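Vekow Sync 도구

Vekow Sync는 손에 쥐는 그리퍼 두 대의 영상과 손가락 개폐 폭 기록을 하나의 시간축에 맞추는 명령줄 도구입니다. 출력은 Lindgren 플래너가 바로 읽는 에피소드 형식입니다.

버전
배포일 27/03/2020. 에피소드 160개, 작업 종류 9개가 기본 묶음에 들어 있습니다.

작업 종류: 상자 꺼내기
얕은 흰색 종이 상자에서 분홍색 천 파우치와 그림 카드를 양쪽 그리퍼로 나누어 다룹니다. 파우치는 누르면 천에 주름이 잡히고 카드는 표면에 광택이 있어, 두 물체의 접촉 구간을 따로 라벨링합니다.

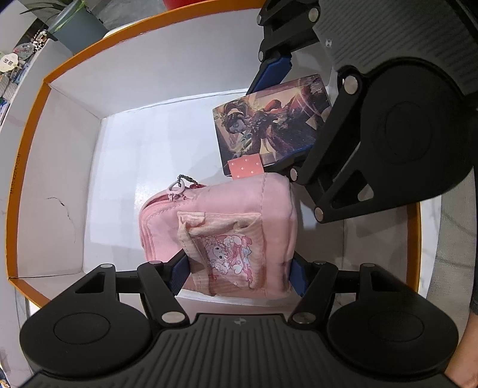

Mestell 쪽에서는 좌우 기록의 시작점이 어긋난 채로 들어오면 변환을 중단해야지 경고만 띄워서는 안 된다는 의견을 보내왔습니다. 경고는 로그에 묻히고, 학습을 돌린 뒤에야 발견된다는 것입니다. 이에 따라 --strict 옵션을 기본값으로 바꾸었습니다. 이전 동작이 필요하면 --lenient를 지정하십시오.

설정
max_offset_ms: 좌우 허용 오차. 기본값 11.
min_frames: 이보다 짧은 에피소드는 제외. 기본값 104.
side_order: 좌우 채널 순서. 기본값 left_first.

알려진 문제
- 손가락 패드가 물체에 가려지면 개폐 폭 추정값이 튈 수 있습니다. 해당 구간은 valid=0으로 기록됩니다.
- Brillura 뷰어는 valid 열을 무시합니다. 8월 배포판에서 수정할 예정입니다.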